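Branow Floor Robot - Set-up Guide
Section 4: Setting up and checking the simulated room
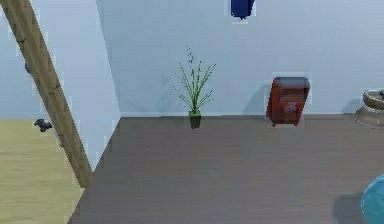
Do I need to run the simulator before the robot goes out on a real floor?
Run it once for every new unit and again after any change to the drive settings. A wrong wheel setting shows up in the simulator in a few minutes, and fixing it there costs you nothing but the restart.

4.1 Before you start

The simulator is installed with the Stesov control software. You need the unit's settings file and a wired network connection to the base station. The robot itself can stay on its dock with the drive switch off.

CAUTION: The simulator and the real unit use the same command channel. Turn the drive switch to OFF before you load a room. If it is left on, the robot may move off the dock when you press Run.

4.2 Loading the room

1. Open Stesov and choose Rooms, then Load.
2. Select room 212. This is the furnished practice room, with a potted plant and a small reddish-brown cabinet standing against the back wall.
3. Wait for the status line to change from Building to Ready.
4. Check that both floor colours have loaded, the grey and the sandy yellow. If the whole floor is one colour, the surface file is missing. Close the room and load it again.
5. Choose Unit, then Import, and pick your settings file.

Note: Pale outlines around objects are normal at the standard display setting and have no effect on the robot's path.

4.3 Running the floor check

1. Set the speed limit to 70 per cent.
2. Place the start marker on the open part of the grey floor.
3. Press Run. The unit should drive a square and come back to the marker.
4. Read the drift value in the log. A value of 2 or less is a pass.
5. If the value is higher, go to Drive, re-enter the wheel size from the label under the unit, and repeat from step 3.
6. Save the log before you close the room. Closing it clears the results.

CAUTION: Do not raise the speed limit to shorten the check. Drift values taken above the set limit can't be compared with the pass value.

4.4 If the room will not load

Status line stays on Building: restart the base station, then load the room again.

Objects missing from the room: the furniture file is from an older release. Install the current Brerard room pack and repeat 4.2.

Unit does not appear after import: the settings file was saved for a different model - export a new one from the unit's own menu.

Section checked by Vasiliki Balaskas, 12/24/22. Wheel and brush replacement is covered in Section 5.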